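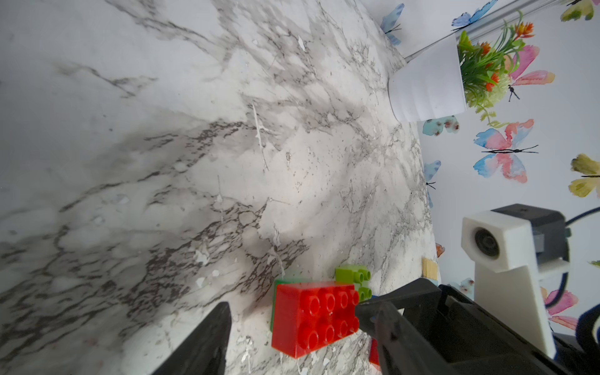

PLAY AREAS AND TOYS: WALK-THROUGH CHECKLIST
Zoltanberg Family Center, ground floor, 2,313 sq ft
Jan 25, 2020
Walked by: Halima Mfinanga
Comments back to: Kimutai Mohamedi

Marks: OK = fine. FIX = needs doing, room can stay open. STOP = take out of use now. N/A = skip it.

1. DOORS AND WAY IN

1.1 Front door closes and latches by itself: FIX
Closes, doesn't latch unless you lean on it. Same comment as last time. Closer arm needs adjusting, ten minute job.

1.2 Finger guards on hinge side: OK
Coat room one is coming unstuck at the bottom. Pressed it back. Keep an eye on.

1.3 Exit routes clear: FIX
Folded strollers across the back hall again. I moved two to the porch. Need a hook or a rack or a rule, don't care which.

1.4 Exit signs lit: OK

1.5 Sign-in sheet by door, pen attached: OK
Pen attached, pen dead. Replaced.

2. FLOORS

2.1 Trip hazards: FIX
Edge of the big rug curls up near the reading corner. Tape is a stopgap, it was taped before and the tape is what's curling now. Get the rubber underlay.

2.2 Mats under climbing stuff: OK
Small tear on the blue one. Cover only, foam not showing. Patch it before somebody picks at it.

2.3 Spills kit stocked: FIX
No gloves in medium. Two boxes of small, which fit no one on staff.

3. TABLETOPS AND SMALL TOYS

3.1 No toy parts small enough to choke on in under-3 areas: STOP (one item)
Used the test tube on anything doubtful. Wheel off a wooden train fits right in it. Train is in my bag, not going back out. Big building bricks all fine, too large.

3.2 Cracks, sharp edges, loose bits: OK
Ran a thumb along the big bricks, studs and underside. If you find a split one bin it, don't glue.

3.3 Toy washing log filled in: FIX
Blank for 10 days. Maybe it got done and not written down but I can't tick what isn't there. Initials every time please.

3.4 Table edges and corners: OK

3.5 Tabletops wiped between groups: OK
Use the spray marked for tables, not the floor one. Both bottles are the same color which is asking for it. Relabel.
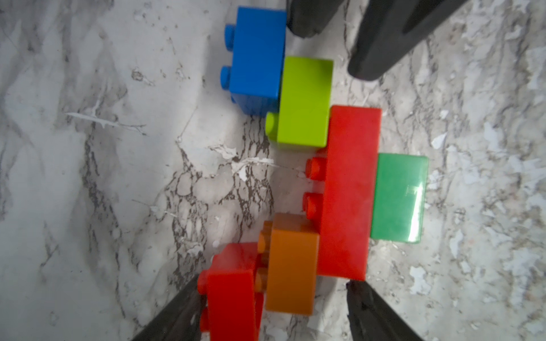
Big bricks on the marble-pattern top, blue and lime green ones at the upper end.

3.6 Storage bins, no lids that can trap fingers: FIX
The Trikis chest has a lid that drops fast. Soft-close hinge or take the lid off altogether. I'd take it off.

3.7 Batteries screwed shut: FIX
Singing farm, screw missing from battery door. Taken off shelf till it has one. Check the other noisy toys the same way, I did the ones I could reach. Button cells matter most.

4. WINDOWS, CORDS, OUTLETS

4.1 Blind cords tied up out of reach: STOP, fixed on the spot
East window cord was hanging loose below the sill. Cleat is there, use the cleat. Please bring this one up at the staff meeting, it's the item I worry about most in the whole list.

4.2 Window restrictors: OK
All hold. Kitchen one stiff.

4.3 Outlet covers: FIX
Three missing. Someone unplugs the vaccum and doesn't put it back. Spares are in the drawer under the phone.

4.4 Power strips off the floor: FIX
One behind the sofa, dusty. Mount it or lose it.

4.5 Heaters guarded: OK

5. WALLS AND FURNITURE

5.1 Tall furniture strapped to wall: FIX
Xia bookcase strapped left side only. Needs both. Pulled hard on the other units and they don't budge.

5.2 Wallpaper, paint, no peeling at child height: OK
If a seam starts to lift, paste it the same day. Kids find it before we do.

5.3 Pictures and clocks fixed firmly: OK
Clock is an hour out, not a safety thing but parents notice.

5.4 Radiator valve caps: FIX
One gone in the nap room. Sharp thread underneath.

6. KITCHEN AND BATHROOM

6.1 Cleaning products locked up: OK
Locked. Key was in the lock. So, sort of OK. Move the key.

6.2 Hot water at kids' sinks: FIX
Comes out too hot at the left sink, right one fine. Plumber to look at the mixing valve. Until then turn the left hot tap off underneath, I showed the morning crew where.

6.3 Step stools, rubber feet: FIX
Astix stool missing a foot, rocks. Put it on top of the fridge so it doesn't wander back into use.

6.4 Fridge thermometer reads 40 F or under: OK
Right at 40 when I looked. Door had just been open for snack. Check again first thing in the morning and write it down.

6.5 Trash lids: OK

7. FIRE AND FIRST AID

7.1 Extinguisher tag in date: OK
Good through March. Book the service now, they fill up.

7.2 Smoke alarms tested: OK
Nap room alarm chirps. Battery.

7.3 First aid box: FIX
Out of small bandages, eye wash expired. Restock list is inside the lid, somebody has used it for phone doodles so I wrote a fresh one.

7.4 Drill in last quarter: OK
Took longer than it should of at the coat hooks. Skip coats next time, grab the blankets bag.

KIMUTAI, DO FIRST
- cords (4.1), make sure they stay up
- left sink (6.2)
- bookcase strap (5.1)
- lid on the chest (3.6) 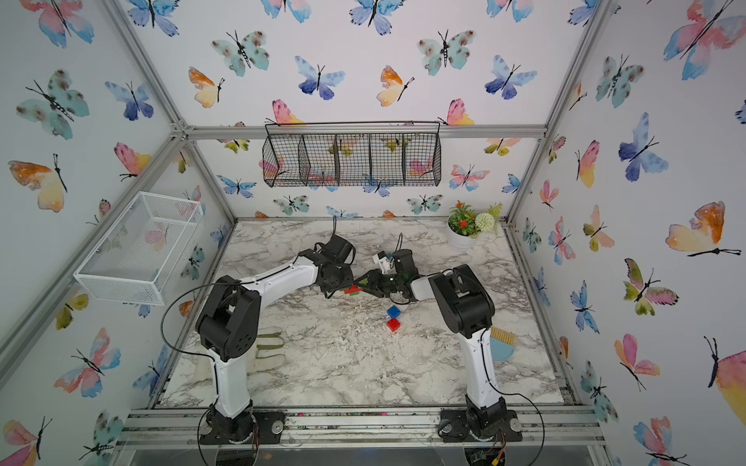 Everything else inside 10 days. Write the date next to each fix on the office copy, don't email me one at a time. Anything marked STOP stays out until I've seen it, even if it looks mended. I still have to do the yard, gate and sandbox, ran out of light. Seperate sheet for those.

HM

Contact the office | © Zoltanberg Family Center | Back to top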